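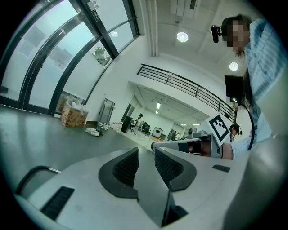 May 13, 2025

Hand-held demos for the Brunix folding task. Two grippers, one per hand, marker on top of each body squared up before the first take. Head camera on as well.

Got through the warm-up and then eight full takes. Kept five. The other three lost tracking on the right gripper near the end of the fold, when the wrist rolls over and the marker turns away from the camera. Slowing down at that point helped a little. Turning the cloth a quarter turn before starting helped more, so do that from now on and write it in the take sheet.

Grip pads: left one still closes a hair late. Checked the trigger spring, looks fine. Probably the linkage. Swap it with the spare from the Skirex box before the next session and recalibrate the opening width - the old values will be off.

Light from the windows is a problem for the exposure in the afternoon. Locked it by hand after take four and the clips look more even. Need to compare with the earlier ones before mixing them in the same set.

Replayed two of the kept takes on the Gisinitz arm in simulation. First one ran clean. Second one had a jump in the wrist angle at the handover, nearly 5 degrees, which is a sync error between the two streams and can be fixed in the log.

To do
- relabel takes 2 and 4, start times are wrong
- longer cable for the head camera
- try the fold with the thicker towel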